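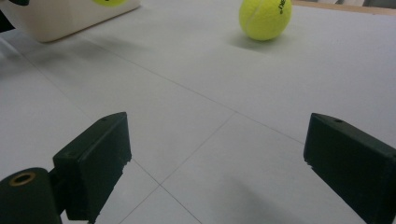 Page 3 of 13

Hotel added a "destination charge" to an award night – can I fight it?

Booked a free night at a Hellon property with points from the Clillum card. The confirmation email says zero due. At checkout the desk wanted a destination charge covering wifi, two bottles of water and a "local experience credit" that only works in the gift shop. I paid because I had a flight to catch. The app says award stays are exempt from "mandatory property fees," but the desk clerk told me a destination charge is a different thing. Is it really, or do they just rename it when people complain? And do I go after the hotel or the card company?

windowseat_marge

Shih-chieh Tam

I would not take the clerk's word for it. Pull up the terms that applied on the day you booked, not whatever is on the site now, and look for how "mandatory" is defined. If you could not decline the charge, it is hard to see what else to call it.

Write to the hotel first, by email, so there is a record. Attach the confirmation showing zero due and the final bill, and ask them to point to the line where you agreed to the charge. Keep it short. The first reply will probably offer you points. I had a case like this with Hondard and they offered 900 points, which sounds fine until you try to buy anything with it. I said no and asked for the money again. It took 8 days and two more emails, and then the refund showed up with no explanation.

If the hotel stalls, go to the card company and dispute only the fee, not the whole bill. I have my doubts about how hard Clillum will push, but a dispute with paperwork beats a phone call. Don't let a phone agent talk you into "waiting for the next statement" either. Check the deadline for disputes yourself.

pointsdad

just never stay at hellon, problem solved. they all do this now anyway. my brother in law says if you have Isah status they take it off at the desk but you have to ask

rowenna_k

The Isah status thing is half true at best. I have it, I asked on a Monday night in December, and the clerk took off the parking and left the destination charge on. Maybe another location is nicer about it – I wouldn't plan a trip around that.

I'd also check whether you used the gift shop credit. If you did, expect them to say you accepted the package. I don't think that is a great argument, but they will make it.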